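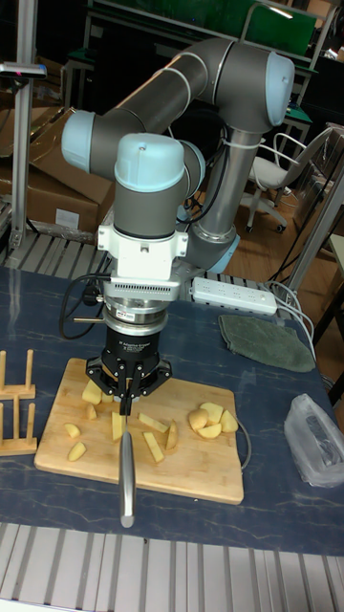
Prandstead, May

I've chopped potatoes for a living longer than I care to say, and now I share my prep table with a robot arm (I never thought I'd type that!). If one's headed for your kitchen too, a few tips from ours at Mamora.

Peel first and cut the big potatoes in half yourself. A round one rolls, and the arm won't chase it. Put a damp cloth under the board as well, or it creeps a little with every cut.
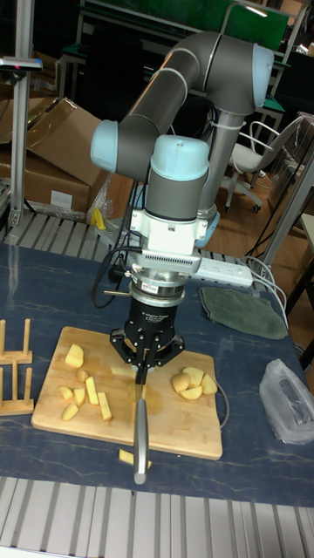
Then there's the sorting. Our lunch soup takes nearly 800 potatoes a month, and I used to do the lot by hand. These days I look over the pieces, pull the ones that are too thick and trim them. My wrist is happier, but I'm on my feet just as much, so bring good shoes. Brenda Leiva and I swap every two hours – staring at chopping makes you sleepy!
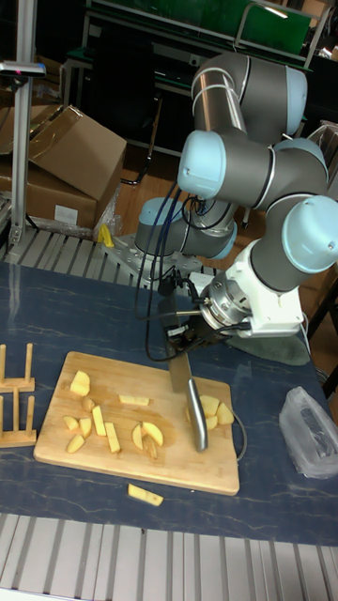

Do I still need to keep my own knife sharp?
Keep it as sharp as ever. You'll be doing the odd shapes and all the onions, and you'll want it on the mornings the arm is down.

Last one: stop the arm completely before you reach in for a stray piece, even a tiny one. Brenda taped a note up about it, and I still read it.

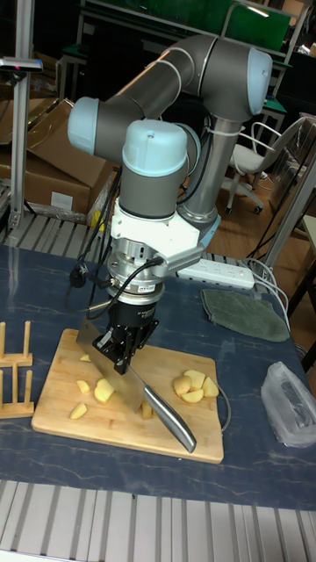 Potatoes on the board, with a cleaver-style knife in the gripper.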